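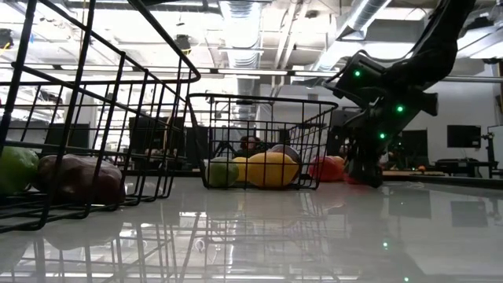

I moved my newsletter off Stirance on Thursday night, which I had been promising to do since the second price increase and finally did after the third.

My list had 3966 people on it, a number I was quietly proud of. Then Jovent ran its import check and told me 278 of those addresses were dead. Some had been dead for years. I'd been paying monthly for the privilege of writing to them.

The move itself took 40 minutes. Rebuilding the welcome emails took the rest of the evening. Stirance lets you export your contacts, your tags and your open rates, but the automations stay behind, so I had two browser windows side by side and was copying my own jokes from one to the other. They do not improve with retyping.

Tags came over fine except for one called "Harby," attached to 27 subscribers. I have no memory of making it. It might have been a webinar. I kept it in case they're important.

I did look at Quintana first. It has the nicest editor of the bunch, and a signup form builder I'd happily use, but the plan that includes scheduling also includes a sales team that wants to "hop on a quick call," and I write a newsletter about secondhand bikes.

Next job is the double opt-in. Jovent's default confirmation email says "Almost there, superstar!" and I can't find where to turn that off. If you sign up this week, I apologize in advance.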